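Dronen folding group, weekly meeting
October 27, 2024 (Sunday call, sorry all)
Present: Merle Grimshaw, Beverley Kingi, Anton, Priya, Joss (notes)
Apologies: Lena

1. Last minutes
Ok'd. Joss to fix spelling of Birnari in item 4, again.

2. Cloth folding, where we are
Target for the set is 500 good episodes. 132 uploaded and checked. Another 60 recorded, not checked yet. Merle wants those looked at before anyone records more of the same. Agreed.
Stripes: Priya says the model from the plain cloths does badly on anything with a busy print, hence the wavy pink one. Keep it in the rotation. Wrist view is what matters for corner picks, the overhead loses the edge once the arm is down.
Start pose: cloth a bit skewed on the table every time, not squared up. People keep straightening it out of habit. Please stop.
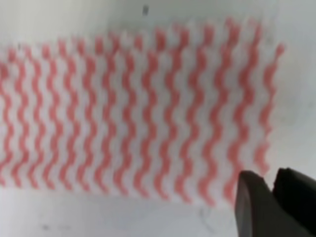 Beverley Kingi asked whether we were getting enough variety in the approach, as most of the episodes she had gone through came in from the same corner and the policy would just learn that corner. Merle agreed it was a problem. Priya less sure, thinks lighting is the bigger gap. Left it at: next batch splits corners evenly, operators swap at the halfway point, look at lighting after.

3. Failed grasps
Long discussion. Keep or bin? At present Anton bins anything with a missed pinch, Lena keeps them if there's a recovery. So the set is mixed and no one wrote down which. Decided: keep with recovery, tag it "retry" in the notes field. No recovery = bin. Anton to go back thru his binned folder and see what can be saved.
Half folds also need their own label. Currently "partial", "half" and "folded?" all in use. Going with "partial".

4. Table and camera
Specks and smudges on the table surface. Priya doesn't mind some, real tables have them, but if the same speck is in every episode the model may latch onto it. Wipe down between batches, not between episodes.
Blur on wrist camera when the arm moves fast. Beverley suggests slower teleop on the approach. Merle says try shorter exposure first. Will do 40 episodes with the new setting and compere.

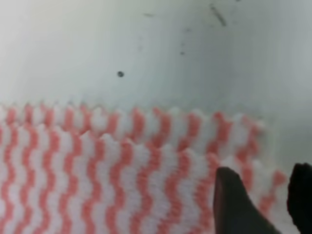
Striped cloth, wrist view. Blur toward the right side.

5. Storage
Hidell drive nearly full. Old Delacroix recordings can move to the archive, Joss to check with Lena first. Do NOT delete raw video.
Naming: date, operator, cloth, run. No spaces.

6. AOB
Birnari want to see a sample in November. Merle to send something small, checked episodes only.
Spare gripper pads, still on order.
Booking sheet for the arm: put your name on it, then actually turn up.

Actions
Merle: exposure setting, sample for Birnari
Beverley: check the 60, list of which corner each one starts from
Anton: binned folder
Priya: label list, one page, send round
Joss: drive, Birnari spelling

Next call same time next week, Priya to chair.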